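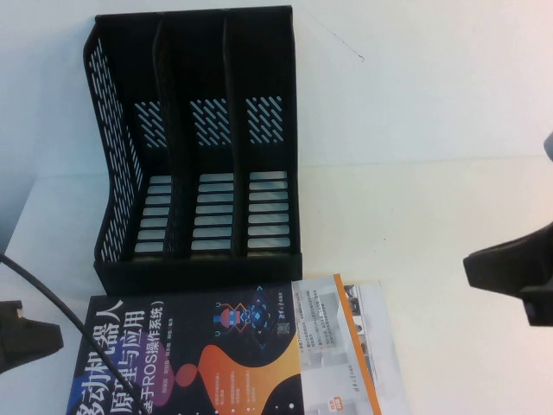
Guides > Paper and Post > Sorting a Backlog

Last updated: 14 December 2021

How I got through years of household paper (and how you can too)

I am not a tidy person by nature. I'm the sort who puts a gas bill on the microwave and then buys a new microwave. So when I tell you that I can now find my boiler warranty in under a minute, please understand what a long road it has been!

It started in June when I needed one letter from the pension people and spent two evenings looking for it. It was in a carrier bag with a takeaway menu and half a pack of birthday candles. The next morning I got every bit of paper in the house into the front room and made a start. What follows is the method I ended up with, including the bits I got wrong first time.

What you need

A big clear surface (floor is fine if your knees are), a marker pen, a pack of sticky notes, a bag for recycling, a bag for shredding, and a desktop file holder with a few upright slots. Three slots is plenty. You'll also want somewhere for the long-term stuff, and for that I use a plain lidded box from Skomlow that lives at the bottom of the wardrobe.

Don't buy anything else yet. I bought a set of coloured wallets, a label maker and a concertina file before I'd sorted a single sheet, and the concertina file is now where my daughter keeps stickers.

Step 1: Gather it all up

Go round the house with a laundry bag or a washing-up bowl and collect every piece of paper that isn't a book. Kitchen drawers, coat pockets, the glovebox, the shelf over the radiator, handbags you've stopped using. Take things out of their envelopes as you go, because envelopes make a pile look twice as bad as it is. Check them first though - I found a twenty pound note in a card from my aunt.

Out of nosiness I counted mine once it was in a heap. 686 sheets, not including leaflets. My friend Hyun-seo Ban did hers a month later and came in at more than 2000, and she lives in a one-bedroom flat, so don't feel bad whatever you've got.

Step 2: The fast sort

This is the part to do with the radio on. Pick up each sheet, look at it for a couple of seconds, and put it in one of four piles:

Bin it
Shred it
Do something about it
Keep it

You are not reading anything at this stage. I can't stress this enough. The first time I tried, I sat down with an old letter from the school about a trip to a farm and lost forty minutes to looking at photos from the same year. If you want to read it, it goes in Keep and you can read it later with a cup of tea.

Menus, old catalogues, instructions for things you don't own any more and anything that says "to the householder" can go straight in the bin pile. Anything with your name plus an account number goes in the shred pile.

My whole fast sort took an afternoon and a bit. If yours is bigger, do it in chunks of an hour and stop when you get cross.

Step 3: Deal with the "do something" pile

Mine was smaller than I feared. Put a sticky note on each one saying the very next thing you need to do, as plainly as you can. "Ring dentist" is good. "Sort out teeth" is useless, I tried it.

Then do all the five-minute ones in one go. I cancelled a magazine, sent off two forms and found out I'd been paying Cokness for cover on a washing machine we took to the tip years ago. That one phone call got me £132 back! I'd have carried on paying it forever.

Anything that takes longer stays in the pile with its note on, and we'll find it a home in step 5.

Step 4: Split the keepers

Now go back to Keep, and this time you are allowed to read. Make smaller piles by subject on the floor and write the name of each on a sticky note. My subjects are:

House (mortgage, council tax, boiler, windows)
Money (bank, pension, tax)
Car
Health
Work
School
Precious

Precious is for drawings, letters, the certificate from my swimming badge and so on. It isn't filing, really, and it gets its own shoebox. I used to mix it in with the rest, which meant that every time I looked for the council tax I ended up in tears over a Mother's Day card.

You may need different ones. Pets, perhaps, or an allotment. Try to stay under ten though, as once I had fourteen subjects and couldn't remember whether the garage door was House or Car.

How long should you keep things? It depends where you live and whether you work for yourself, so do look up the official advice on tax papers before you get shred-happy. For the everyday stuff I keep one year of bills, warranties for as long as I own the thing, and anything to do with buying the house for good.

Step 5: Set up the slots on your desk

Right, this is the bit that keeps the heap from coming back. The file holder is for paper that's moving through the house, so nothing lives in it for good. Mine goes, left to right:

Slot one: In. All the post, opened, no envelopes.
Slot two: Doing. Everything with a sticky note on it.
Slot three: File. Finished with, waiting to go in the box.

I don't put labels on them. I did for a week, and then I knew which was which and peeled them off. If you share the house with other people, labels are probably a kindness.

Put the holder wherever you really do put your post down. I had mine upstairs on the desk for ages and the post carried on landing by the kettle, so in the end I gave up and moved the holder down to the kettle. It's worked ever since. Not next to the actual steam, mind.

One more thing on slots: thin paper flops. If you've only got a few sheets in there they'll slide down and curl at the bottom, so stick a piece of stiff card behind them. The back of an old wall calendar cut down to size is perfect.

Step 6: Box up the rest

Each of your subject piles goes in a card folder with the name written along the top edge in marker, nice and big. Newest paper at the front. Stand the folders in the box with the ones you use most at the front too, and put the lid on.

I don't bother with sub-folders or an index. Inese Ķēniņš, who used to do the office at my old work and could lay her hands on any document going back to the flood, told me she never sorted inside a folder at all. She just put new things at the front and let the years look after themselves. I've copied her and it's fine. The most I ever have to flick through is an inch or so of paper.

Step 7: The weekly ten minutes

Once a week I make a coffee and go through the slots. In gets emptied - bin, shred, Doing or File. Doing gets a look, and I pick two things to finish. File I leave until it's getting fat, which for us is every couple of months, and then I take the lot up to the wardrobe.

If you miss a week, don't try to make up for it with some enormous session. Just do the ten minutes next time. I missed most of the summer holidays and it took me two goes to get straight again.

A few things people have asked me

What about scanning it all? I did try. I used an app called Miver on my phone and it was quick enough, but I ended up with a lot of files called "scan" and couldn't find anything in there either. These days I only scan passports, insurance and the car papers. My brother-in-law has scanned more than he'll admit to and loves it, so if you enjoy that sort of thing, go for it.

Do I need a shredder? Only if you've got a lot. I borrowed a Sison one from next door for the big clear-out, and it needed a rest every few minutes, poor thing. For the weekly dribs and drabs I use scissors and mix the bits in with the compost.

What do I do with manuals? Check whether the maker has put the manual up on their website, and if they have, out it goes. I keep the boiler one and the oven one, as those are the two I reach for when something's beeping.

My partner won't join in. Mine neither, not properly. He does now drop his post in the first slot instead of on the stairs, and I've decided to be happy with that.

If you're starting this weekend, do steps 1 and 2 and then leave it overnight with the door shut, especially if you have a cat.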